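Dexterous hands vs. parallel jaw for tabletop cleanup
Forum: End Effectors and Grippers
254 views, 6 replies

gantrymule
We have two Venckus five-finger hands on a bimanual setup and a pair of Bonico parallel jaws in the drawer. The task is tabletop cleanup: open a lidded bin, pick up the trash, drop it in. Has anyone run both types on the same task? I'd like to know before I spend a week swapping wrists.

Ivars Raudsepp
Ran it on Bonicos last October. Paper pickup was fine. The lid was the trouble. With jaws you need the approach angle right or you push the whole bin back.

torque_lunch
Stay with the jaws. Fewer joints, less to calibrate. Our hands needed a finger re-zero every 90 minutes, and the jaws went a month without one.

gantrymule
What were you running the hands on? We don't see that much drift.

torque_lunch
Stidby controller, stock firmware. The thumb was always the worst one.

kelpwire
That's the controller, not the hands. Stidby drops position commands if you send them too fast. We moved to a Clakudar board and re-zero once in the morning. I wouldn't rule out hands because of that.

torque_lunch
Maybe. The Clakudar board also cost us 3000 with the cables, so it isn't a free fix.

gantrymule
Ran the hands again this afternoon on the Clakudar. Left hand has the lid, right hand has the paper. I put tape down at the bin so it goes back to the same spot between runs. Lid is up in this one and the paper is still on the table.

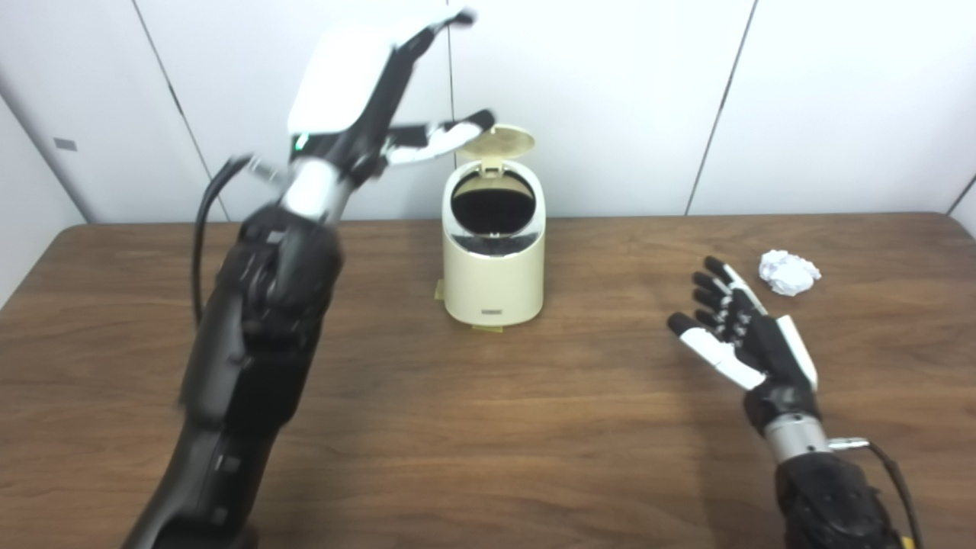

kelpwire
What speed limit do you have on the left arm? We had to cut ours in half near the bin or the fingertips would catch the lid on the way back.

gantrymule
No separate limit, same setting on both arms. I'll try it lower.

Ivars Raudsepp
If you do swap to jaws, keep the bin position the same for both, or the numbers won't compare.

gantrymule
Will do. Jaws go on next and I'll post both sets in this thread.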